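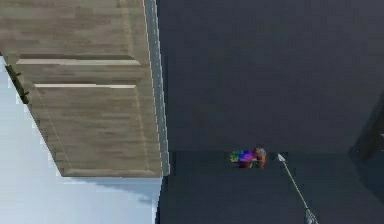
Pale wood grain and a bit of raised moulding.

7/8/24

Every summer somebody in Nelcombe discovers that we should all stop buying bread. This June it was the Nostow method, 89 hours of cold proofing and a flour I can only get by mail.

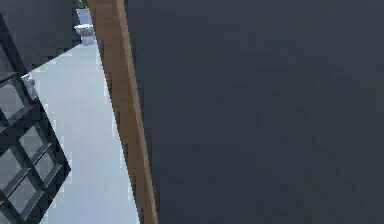

Sourdough people make claims I'd like to see tested. Easier on the stomach, they say, and it keeps for a week. Mine kept for three days, and I'm being kind about the third. The recipe says to leave the starter "somewhere calm," which could mean anything. Behind a big plain door, dark gray and without a handle on it, I suppose. I used the counter.

I baked two loaves, one by the method and one by my usual lazy overnight dough, and took both to my sister's in Urndale – no labels.
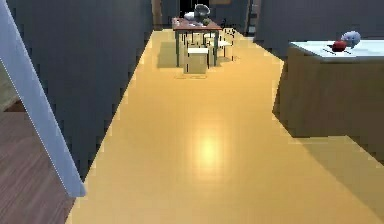

She liked the lazy one. So did her husband, who had seconds with butter. The long-proofed loaf was sour, fine, a little gummy in the middle. 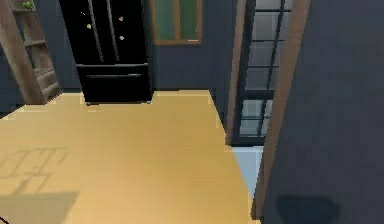

Rogelio Macaraeg wrote in to say that I rushed the cooling and that a gummy middle is always the baker's fault. Maybe so. I waited three hours before cutting it, and I'm not waiting four.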